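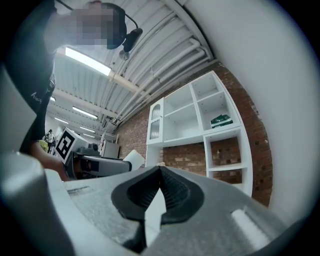
Review: Grakov hand-held gripper, second version
Posted August 9, 2021

We bought two of these in November for recording pick-and-place demonstrations, and they have been in use most working days. The short version is that the body is good, the finger pads are good, and the trigger return has a fault that buyers should know about before they put one in anybody's hand.

What you get is a light gray body with a speckled matte finish, black rubber finger pads with a grooved V-shaped inner face, a charging cable, and a printed card with the pairing steps. The tracking markers are a separate purchase. We print our own and mount them on board, and the gripper picks them up without trouble under the fluorescent lights in our hall.

Grip is the best part. The ridges in the rubber hold small parts well, and the V shape centers anything round. After several months the pads show some polish at the tips but no tearing. Replacement pads come off with a 2 mm hex key.

Now the fault. In the spring, Riet Kramer was recording a run of bin transfers when the jaw stayed closed after she let go of the trigger. She put her other hand on the finger to pull it open, which is what most people would do. The return spring let go all at once and the jaw snapped back. She got a pinched fingertip and a blood blister. It was a minor injury, but the spring is stronger than it looks, and a smaller hand further into the jaw would have come off worse.

We opened the unit that afternoon. The trigger linkage runs on a plastic bushing, and the bushing had worn into an oval. Once there is enough play, the link tips over and wedges against the inside of the housing. It holds there with the spring loaded until something knocks it free. Our second unit had the same wear and had not jammed yet.

There was a data problem as well. The opening sensor reads the trigger side of the linkage and not the finger. With the link wedged, the log showed the jaw fully open while it was in fact shut. Mirjam Hendriks went back through our last 1000 recordings and found 50 where the logged opening did not match the video. We threw those out. If you train anything on the logged value alone, check it against the camera.

I wrote to Hollcombe, who sell the gripper here, and had a reply in 5 days. They sent metal bushings for both units at no charge. They did not say whether new units ship with the metal part, and I asked twice. The manual still lists the bushing as maintenance free. It also says nothing about what to do when the jaw sticks, and that should be on the first page.

Fitting the new bushing is simple if you have done small mechanical work before. The housing screws are short and easy to lose, and the spring has to be held back with a pick while the link goes in. Wear eye protection. The drawing in the parts sheet shows the washer on the wrong side of the link — it goes next to the housing.

What we do now: before each session, the operator works the trigger several times with nothing in the jaw. If it sticks, power off, put the gripper down on the table with the jaw facing away, and free it with a wooden stick. Fingers stay out. Any recording made just before a jam gets flagged and looked at.

We also tried the Won gripper on loan from the Kesadden lab. It is lighter and its sensor sits on the finger, so the logging problem does not come up. The pads are worse, though, and it dropped smooth parts too often for our work.

With the metal bushings in, both Grakov units have run without a jam. I would buy a third, but only with written confirmation of which bushing is inside. If you already own one, take the side cover off and look.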